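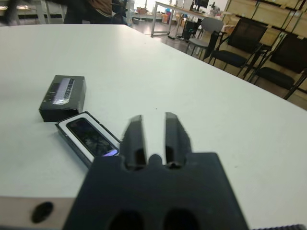 图:白色台面上的黑色小盒,以及放在敞口包装托盘里的手机。

手机包装的内托,不应该被当作附件

2019年9月9日,星期一

消费电子产品的包装通常被拆成两个问题来讨论:外盒好不好看,运输中会不会坏。内托夹在两者之间,既不参与陈列,也很少单独出现在测试报告里。采购清单上它和说明书、防尘膜、封口标签列在同一组,归为附件。本文的观点是,这种归类是错误的。内托是用户与产品发生第一次物理接触的部件,它的几何尺寸决定了手机能否被顺利取出、能否被放回,也决定了盒子打开以后还有没有第二次用途。

先说取出。手机放在托盘里,屏幕朝上,四周由内缘包住。此时手指可用的着力面只有两处:机身侧边高出内缘的部分,以及托盘预留的指位。如果机身与内缘齐平,又没有指位,用户只剩下一个办法,把托盘翻过来倒。这个动作在客服记录里有时被写成“用户操作不当”,我不同意这种写法。一个部件如果必须靠重力才能完成它的基本功能,问题在图纸上。

常见的补救是加一条提拉带,或者在保护膜上留一个耳片。两者都能用,但都有代价。提拉带需要单独裁切、单独粘接,粘接强度受温度和存放时间影响;耳片会在第一次开箱时随保护膜一起撕掉,第二次取出时就不存在了。相比之下,在长边中部各开一个半圆形缺口,不增加零件,不增加工序,只需要改一次模具。缺口宽度应能容下成年人拇指的指腹,深度应低于机身中线。低于中线这一条经常被忽略:指腹如果只能接触到机身上半部,施力方向会向内下方偏,越用力越难取。

再说配合间隙。间隙太小,取放困难,内缘会刮擦边框涂层;间隙太大,手机在运输中移动,磨损反而更严重。设计人员习惯于给出一个名义值,然后把公差交给供应商。对注塑件这样做大体可行,对纸浆模塑件不行。纸浆模塑件脱模以后仍会变形,变形量随含水率变化,同一批货在干燥仓库和潮湿仓库里存放后,内腔尺寸可以有明显差别。名义间隙在这里没有多少意义,应当规定的是经过环境存放以后的最小间隙和最大间隙,并且在这两个极限上分别做取出试验。

我参与过Vesora一款手机包装的评审。当时送审的内托有3种方案,差别集中在内缘高度和指位形状,外形尺寸完全一致。评审会上,多数时间花在外盒的烫印工艺上,内托在最后才被提起,结论是按成本选。选出来的那一种没有指位。首批1,000套入库以后,产线抽检环节先提出了意见:检验员要把手机从托盘里取出,核对串号,再放回去,每天重复很多次。没有指位的托盘迫使他们用指甲去撬边缘,结果在内缘上留下压痕,部分托盘因此被判为外观不良。省下的模具费用,很快被返工抵消。

这件事说明一个简单的事实:第一批用户并不在商店外面。检验员、门店陈列人员、售后翻新人员,都要在最终用户之前或之后反复操作同一个托盘。为单次开箱设计的部件,实际承受的是多次循环。评审标准如果只写“开箱体验良好”,这部分需求就没有载体。

试验方法也有同样的问题。Haddadin项目沿用的包装试验规程包括跌落、振动、堆码和温湿度循环,每一项都以产品完好为判据。取放耐久没有单独列项。我建议增加一项:同一托盘连续取放900次,每次完全取出、完全放回,结束后测量内缘磨损、内腔尺寸变化和机身边框涂层状况。900次这个数字不是从寿命模型推导出来的,它是按翻新环节中一个周转托盘的使用强度取的,偏严。对只随零售包装出货的托盘,可以降低次数,但不应该降为零。

反对意见有几种,值得逐一回答。

第一种认为,内托最终会被丢弃,不值得投入。这个说法混淆了部件寿命与部件作用。密封标签的寿命更短,没有人因此建议把它做得撕不下来。而且“最终会被丢弃”本身也不准确。相当一部分用户会保留完整包装,用于转售、保修寄回或搬家。转售时,包装是否齐全影响成交;寄回时,原装托盘是最合适的缓冲件。如果手机放回托盘以后浮起、倾斜,盒盖合不上,用户会另找填充物,运输中的保护就不再受控。

第二种认为,贴身的内腔看起来更精密,留出缺口会破坏整体感。我理解这种审美上的偏好,但它不能作为尺寸依据。精密感来自边缘质量和间隙均匀,跟间隙是不是趋近于零没有必然关系。白色内缘配黑色外框的托盘对间隙不均尤其敏感,机身稍有偏转,两侧白边宽窄不一,立刻看得出来。对这类配色,应优先控制定位,用短边的两个小凸点限制机身转动,长边留出操作空间。这样做,间隙可以放宽,外观反而更稳定。

第三种来自成本。Nustness在比价时曾经提出,指位缺口会使托盘刚度下降,需要增加壁厚,单价随之上升。刚度下降是事实,但增加壁厚不是唯一的办法。缺口两侧加竖向筋,或者把外框翻边加宽,都可以补回大部分损失。翻边同时改善堆叠时的分离性,对自动上料有利。只比较单件材料重量,会得出缺口更贵的结论;把上料卡滞和外观报废算进去,结论通常相反。

与内托相关的还有一个更小的问题,即随机小盒的位置。许多包装把配件装进一个独立的长条小盒,压在托盘下面或并排放在旁边。小盒表面往往贴一条光面标签,标签朝向决定了拆箱以后能不能直接读到内容。光面材料在顶光下容易反光,字符落在高光区里就要转动盒子才能辨认。改用哑光覆膜可以解决,成本差异很小。如果坚持用银色光面,至少应把字符安排在短边,与长边方向的反光带错开。这类细节不影响销售,但影响仓库核对。核对人员面对的是一张摊满物件的台面,能少转一次盒子,就少一次放错的机会。

台面本身也应当写进作业要求。白色台面便于发现深色碎屑,不便于发现白色纸屑;纸浆托盘掉落的纤维恰好是浅色的。Panbridge的包装间在浅色台面上另铺一块深色垫板,专门用来放敞开的托盘,手机屏幕朝上,托盘不得叠放。做法不复杂,执行起来却需要把它写成条款,否则换一个班次就会消失。屏幕是这套物件里最容易留痕的表面,而托盘打开以后,它也是唯一没有遮挡的表面。

综合起来,我主张在包装规格书中为内托单列一章,至少包含以下5项内容:环境存放后的间隙极限;指位的位置、宽度和深度;单手取出所需的最大力;取放耐久的次数和判据;放回以后盒盖能否完全闭合。最后一项不需要仪器,合上盖子,看接缝是否均匀即可。它应当由不参与设计的人来做,并且不给任何提示。

关于单手取出力,目前没有统一的数值可以引用。各家产品的重量、边框材料和表面处理不同,直接照搬别人的限值没有意义。可行的办法是先规定测量方式:托盘固定在水平面上,沿机身法线方向提拉,记录脱离瞬间的峰值,干燥状态和潮湿状态各测一组。方法固定以后,限值可以随产品调整,数据之间仍能比较。现在很多报告只写“取出顺畅”,换一个评审人就换一个结论,前后两代产品之间也无从对照。规格书可以先从这一条改起,下一次开模之前完成。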